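Speaker notes - Teaching by hand, teaching from a distance
Griffiths workshop, afternoon session
Thanasis Karamanlidis

Slide 1. Title

Say who I am and where I work. Flerholm, small automation group, mostly table-top tasks. Keep it short, they have the program in front of them.

Tell them what they will get: how we show an arm a tidying task, two ways of doing it, and what went wrong with each. No math today. Anyone who wants the training details can find me at the break.

Slide 2. The task

Crumpled paper on a table, a bin on the same table. Pick up the paper, put it in the bin. People smile at this one. Let them.

Points to make:
Paper has no fixed shape. Two balls made from the same sheet do not grip the same way.
It weighs almost nothing, so the force reading tells you very little when you close on it.
It rolls if you touch it from the side.
A person does it without looking properly, which makes it hard to explain in words. Showing is easier than explaining.

Slide 3. By hand

Hand guiding means the arm goes slack enough to push, and you move it through the task while it records. We started here. New people pick it up in one sitting, and you feel straight away when a joint is close to its limit.

The trouble is the person. Your hands are on the wrist, your sleeve is in the camera view, and the model learns from pictures that have a sleeve in them. Then you run it with no person there and the pictures are different. We lost most of a September to this before we believed it.

Second trouble: pushing an arm is tiring, and tired people take shortcuts. The late demonstrations came out jerky. You could tell from the joint plots what time of day they were made. 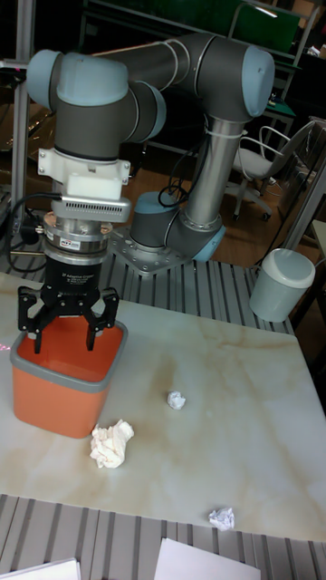 Slide 4. By remote control

So we moved the person off to the side. The operator holds a controller, the arm follows, a trigger opens and closes the gripper. We call our setup Sostik. It is a controller, a foot pedal and a lot of code for smoothing.

The foot pedal is a clutch. Press it and the arm follows you, let go and it stays where it is while you move your hand back to somewhere comfortable. Spend a minute on this. Every group I have visited added a clutch late and wished they had done it first.

What you lose is touch. Operators cannot feel the table, so they come down too fast or stop too high. We cap the downward speed near the tabletop and that took care of most of it.

Slide 5. Numbers

200 demonstrations by remote control, 109 by hand. After review we threw out 23 of the remote ones. Reasons: paper dropped outside the bin, operator stopped to talk, recording started late.

Do not let this turn into a contest between the two methods. Different operators, different weeks. If someone asks for a fair comparison, say we have not run one.

Slide 6. What makes a good demonstration

Read these slowly.
Start from a different arm pose each time.
Move the paper between runs, and crumple a fresh piece now and then.
Pause briefly above the bin before opening the fingers.
Leave small mistakes in if the operator recovers. A missed grasp followed by a good one is worth keeping.
Stop the recording as soon as the task is done. Long tails of nothing teach the arm to do nothing.

Slide 7. Next

Olelmont want to try the same routine with soft packaging. Same clutch, wider range of sizes. Mention that we would like a second camera on the wrist - but the cable routing has to be sorted first.

Questions. If it is quiet, ask the room who has used hand guiding on a real job and what they did about the sleeve problem.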